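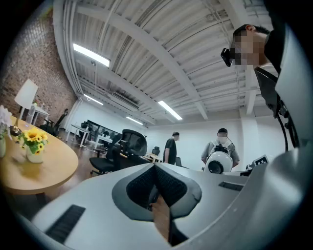

Pre-Session Inspection Checklist: Perception and Control Software, Hand-Held and Arm-Mounted Grippers

Site: Weltent, second-floor office
Software under inspection: Oklow control stack, Chambi perception package
Date of inspection: 22/12/2019
Result: Passed with comments. Two items remain open.

Scope

This checklist applies to all software that reads from, records, or drives a gripper at the Weltent site. It is to be completed before the first session following any change to the control stack, the perception package, or the calibration files. Mechanical and electrical inspection is recorded on a separate form and must be signed off first. Items are marked Pass, Open, or Not Applicable. Comments are required for every Open item and are encouraged elsewhere.

Section A. Configuration and version control

A1. The installed version of the control stack matches the approved release list.
Pass.

A2. No uncommitted changes are present on the recording workstation.
Pass. One local change to a log path was found and reverted before the inspection continued.

A3. Each hand-held unit loads its own calibration file at startup.
Pass. The left and right units had shared a default file under the August configuration. The default has been removed, and startup now stops with an error if the file for the unit is missing.

A4. Configuration files are read-only for the operator account.
Open. The operator account can still write to the perception folder. Permissions are to be corrected by the site administrator and this item inspected again.

Section B. Perception

B1. Camera streams start in the correct order and are labeled correctly.
Pass.

B2. Marker detection is stable under the room lighting in use.
Pass. Detection was checked with all ceiling lights on and again with the row nearest the windows off. Operators should not change the lighting during a session.

B3. The fiducial board is detected from all working positions.
Pass. Detection was intermittent when a person stood between the board and the unit. The software reports this condition as "marker lost" and holds the last valid pose for a short period. Operators are reminded that a held pose is not a measured one.

B4. Timestamps from all sources agree within the permitted limit of 15 milliseconds.
Pass. The largest difference recorded was within the limit. The clock service must be restarted after the workstation wakes from sleep. This step is missing from the printed startup instructions and should be added.

B5. Face blurring is applied before recordings leave the workstation.
Pass. The export tool refuses to run when the blurring step is disabled. The refusal was tested and logged.

Section C. Planning and control

C1. Workspace limits are loaded and match the site drawing.
Pass. The drawing was revised after the tables were moved. The limits file carries the same revision letter.

C2. The planner rejects targets outside the workspace limits.
Pass. A test set of 417 targets was submitted, including targets on and beyond the boundary. All targets beyond the boundary were rejected. Targets exactly on the boundary were accepted, as specified.

C3. Gripper closing force is limited in software.
Pass. The limit cannot be raised from the operator screen.

C4. Loss of communication causes motion to stop.
Pass. The network cable was removed during a slow test motion. The arm stopped and required a manual reset before accepting further commands.

C5. The software stop is acknowledged on every connected screen.
Open. The second screen continued to show "Running" after the stop was acknowledged elsewhere. Motion had stopped correctly and the fault is limited to the display. Arm motion is not permitted with the second screen connected until this item is closed.

Section D. Tooling and records

D1. The Clusta log viewer opens files from the current release.
Pass. Files from earlier releases open with a warning about missing fields, which may be dismissed.

D2. Free disk space is sufficient for a 60-minute session.
Pass. Operators should check again before a second session on the same day.

D3. Logs are copied to the shared drive and the copy is verified.
Pass.

D4. Replay of a recorded session is confined to simulation.
Pass. The replay tool was started with the arm controller switched on, and no commands were sent to it.

Conditions of release

Hand-held recording may proceed. Arm-mounted operation may proceed on a single screen only. Items A4 and C5 are to be inspected again and the results attached to this form. A full inspection is required if any item in Section C is changed before then.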